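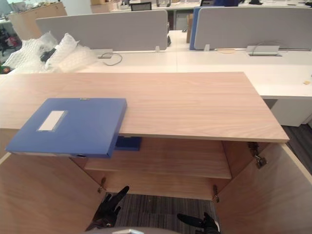

Figure 1. Filing task at an open office cabinet, view from the head camera. Two grippers, blue file box on the cabinet top.

Service Robots in the Office, Unit 4
Reading a product offer: the Karov two-arm office assistant
Lecturer: Ilse Buschmann. Exercises: Rainer Mühlbauer

4.1 What is offered

The company Vogler sells the Karov as a package. The buyer receives the robot with two arms and two grippers, the software for teaching new tasks, and 2 days of training on site. A service contract can be added. In the brochure the main job is called "document handling", and this term covers three different things: fetching a file box, putting it away, and opening or closing the furniture where it is kept. Please keep these apart when you read the test report. A robot can be good in the first and weak in the third.

4.2 Why the cabinet is a hard case

Look again at Figure 1. The file box lies flat and much of it projects over the front edge of the cabinet top. For a person this is a comfortable position to take it. For a gripper the overhang gives free space from below, but the center of mass is then important, and a small push in the wrong direction can tip the box.

Both doors are open toward the robot. They limit the space from the left and from the right, so the arms must work between them. The planning software has to know the door angle and must not take it from the last run. The single shelf inside gives a second limit, this time for the height.

The dark finger hole in the spine of the box is another point to discuss. People use such a hole to pull a file out of a full row. Slender fingers may be able to use it too, but the brochure says nothing about this.

4.3 The numbers in the offer

Vogler states 100 file movements per battery charge. In the brochure there is no definition of a movement. In the exercise we will assume that one movement means pick, transport and place, without doors.

The monthly price of the service contract is 800 euros. It includes software updates and remote help, but new gripper fingers are paid separately. In the Plallau case study (see reader) this separate cost was forgotten in the first calculation, and the comparison with the Zevach offer came out wrong — please check your own tables for the same mistake.

4.4 Questions to ask a supplier

Which furniture was used in the tests, and were the doors already open at the start?
Who puts the box back in a good position when a grasp fails?
How long does it take to teach one new cabinet?
Is the floor covering important for the base?
What happens with the recorded camera data?

4.5 For the exercise

Work in pairs. Write one page in which you advise a small office for or against the Karov. Use the numbers from 4.3 and say clearly which of them you had to interpret. Drawings by hand are allowed. Send the page to Rainer Mühlbauer before Sunday, 6 p.m.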